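Listings notebook - distances and location lines
January, started 9:40 am

Picking up the Seyoum batch again. The supplier swears the location text was checked before it came to us. I have heard that before, so I pulled a handful of properties and went through them by hand with a map open.

First one, the motel at Bestwood. The blurb says 2 km from the beach. Straight line, fine. By road you go up to the highway, over the creek and back down the other side, and the map gives 6 km. There is no footbridge that I can find. A family with a pram and an esky is going to read 2 km as a walk, and they will be cross when they get there.

Same property claims to be "situated in a national park". It isn't. The park boundary runs along the back fence. I suspect the geocoder has dropped the pin in the middle of the lot and the park polygon we were given is a sloppy one. Need to look at the polygon before blaming the geocoder, though I know which one I'd bet on.

Cevari campground next. Text reads well enough, but the lookout it mentions as nearby turns up twice under two spellings, so the line says it is close to both of them. Cute. Merged the two by hand in my copy. Did not push it, as I want to see whether the overnight import just splits them again.
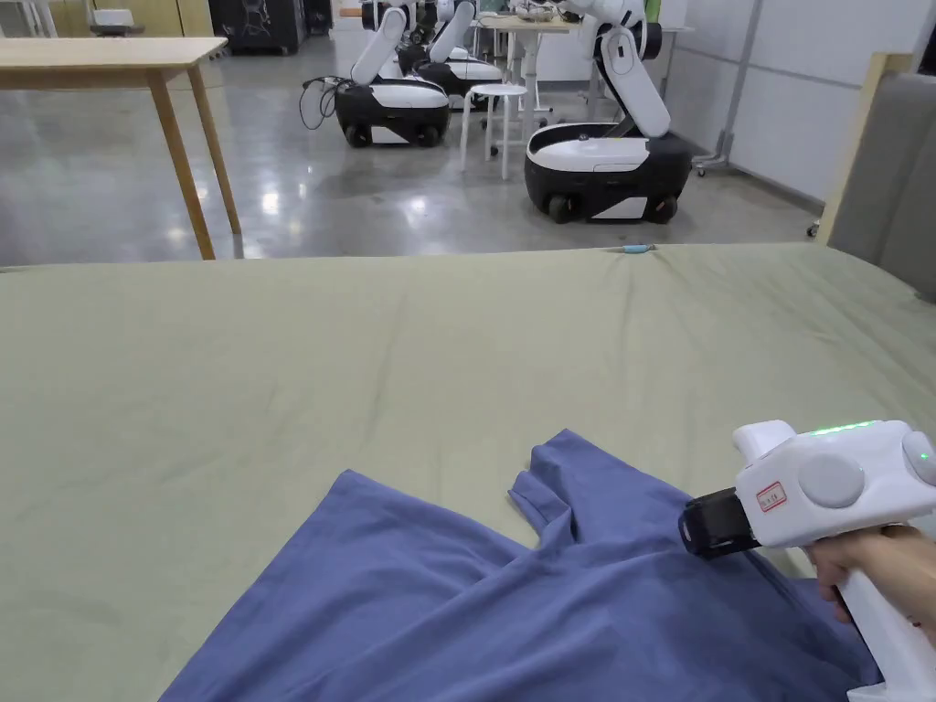 The overnight import is the bit I don't trust. Last time we fixed landmark names they came back wrong the next morning and everyone agreed it was "probably cache". I never saw any proof of that. This time I've saved the before and after files so there is something to compare.

Tried the rounding change while I was in there. Anything under 10 km now keeps one decimal place, anything over gets a whole number. Looks neater. Whether it makes anyone book a room is another matter, and the claim in the planning notes that guests "respond to precise distances" has no source next to it. I'd like to see one before we spend another month on decimals.

11:15 am. Ran the short script over the Wosley area. It flagged 105 listings where the straight line and the road distance don't agree well. Before anyone gets excited, the threshold is one I picked out of the air this morning, so the total means very little yet. A good few are on the far side of the inlet, where you'd expect a gap. Others are plain odd. One caravan park has a road distance shorter than its straight line, which can't be right unless they've dug a tunnel through the headland and bent space while they were at it. Likely the two measurements start from different pins.

To check:
pin for the office versus pin for the gate at the larger parks
whether unsealed roads are switched on in the routing
the park polygon, as above
what "within" means in the template - it seems to be used for both kinds of distance 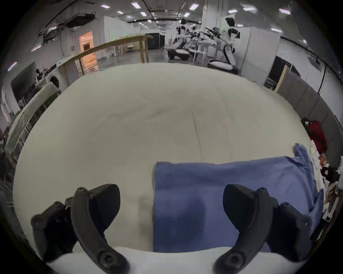
Posted by the listings desk, January
Filed under: location text, working notes

2:30 pm. The template answer came back. "Within" takes whichever distance is available, straight line first. So the wording is the same for two different measurements and the reader has no way to tell which one they've got. I'd call that a fault. The reply called it expected behaviour.

Suggested wording for my copy: "6 km by road" where we have the road figure, and drop the line altogether where we don't. Less text on the page, but at least it's true. I expect pushback on the grounds that shorter pages rank worse. Again, would like to see the evidence.

Unsealed roads were switched off, by the way. Switched them on for Wosley only and left the rest alone. Rerunning tonight with the same threshold so the two lists can be laid side by side. If Cevari has two lookouts again in the morning I'm keeping the file and sending it round.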